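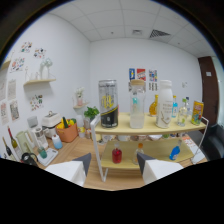

## Tiered shelving

**Tiered shelving** is a form of open storage in which two or more horizontal boards are carried by a shared frame. Small units stand on a table, counter or bench and are used for drinks, jars and other packaged goods.

### Construction

The frame is usually steel tube or wire, powder-coated against corrosion. Boards are solid timber or veneered panel, fixed with screws from below. Loads are rated per board. A common domestic rating is 15 kg, with the centre of the span as the weakest point.

### Clearance

Tier spacing is set by the tallest item on the lower board. Glassware is often kept on or near the lower level, where the fall height is least.

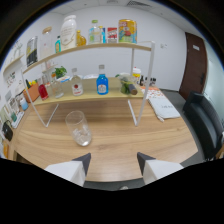

Upper boards suit bottles and cans, as labels can be read at eye level when the user is seated. Boards less than 16 cm deep will hold only one row of most bottles.

### History

The Ukcombe pattern, drawn by Malte Strobel, introduced a removable upper board. Stalleck later sold a version with 7 mm feet for uneven surfaces.

### See also

- Cantilever bracket
- Plate rack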